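Nornley Apartments
Move-In and Yearly Safety Checklist, With Our Comments

Hello and welcome, or welcome back if you are renewing with us! We go through this same list with every resident when the keys change hands and again each September, and over the years the comments have grown longer than the list. Bring a pen, take your time, and mark anything that doesn't seem right to you, even if it feels small.

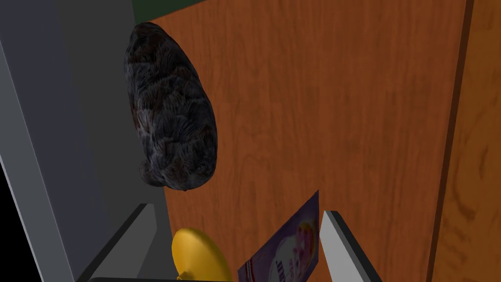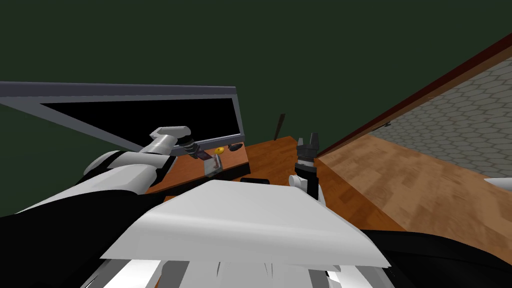
ENTRY AND LOCKS

Front door closes and latches without a push: OK / Needs work
Comment: The doors on the north side swell in damp weather and you may find yourself leaning on them with a hip while you juggle the groceries. Please don't sand the edge yourself. Call us and we will plane it properly.

Deadbolt turns freely with the key: OK / Needs work
Comment: You should have 2 keys for the deadbolt and one for the mailbox. If somebody hands you a third deadbolt key, we would love to have it back.

Peephole clear from the inside: OK / Needs work

SMOKE AND CARBON MONOXIDE ALARMS

Alarm sounds when the test button is held: OK / Needs work
Comment: Hold it down longer than you think you need to, and warn the dog first. The hallway alarm and the bedroom alarm are separate, so each one gets its own test.

Date on the back of the alarm is readable: OK / Needs work
Comment: If it has been painted over, write "painted" and we'll swap the whole unit.

KITCHEN

Range burners light or heat on every setting: OK / Needs work
Outlets near the sink trip and reset: OK / Needs work
Comment: Press TEST, and the outlet should go dead. Press RESET, and it should come back. In the one-bedrooms a single outlet by the fridge controls the other counter outlets too, and that has puzzled a good many people whose toaster quit on them.

No drips under the sink: OK / Needs work
Comment: Run the water for a full minute and then feel along the trap with a dry paper towel, which will tell you more than a flashlight does.

WINDOWS AND PATIO DOORS

Every window opens, stays open and locks: OK / Needs work
Bedroom window can be opened fully without tools: OK / Needs work
Comment: We are strict about this one, so please keep tall bookcases and headboards clear of it. Trevor Blackburn in our office is very good at working out furniture layouts and will happily come up with his tape measure.

Patio rail is firm when you lean a hand on it: OK / Needs work
Comment: Charcoal grills are not allowed on the patios. There are grills in the Wonbridge courtyard for everybody to use, and they are nicer than anything you would want to carry upstairs anyway!

WATER HEATER CLOSET

Nothing stored against the heater: OK / Needs work
Shutoff valve has its tag: OK / Needs work
Comment: The tag should read the same as your apartment number. In 1,011 we once found the neighbor's tag, and both households had a cold morning before we sorted it out.

SHARED AREAS ON YOUR FLOOR

Exit sign lit: OK / Needs work
Stairwell door closes by itself: OK / Needs work
Comment: Strollers and bicycles go in the Kamville bike room, please, and never on the landing, even overnight.

When you have finished, sign the bottom, keep the yellow copy and leave the white one in the office drop box. Girish Pal reads every sheet and will phone you to set a time for repairs. Anything to do with gas, alarms or door locks goes to the top of his pile. Please don't wait for the form if you smell gas: leave the apartment and call the gas company's emergency line from outside, then call us.

Resident signature:
Apartment:
Checked by: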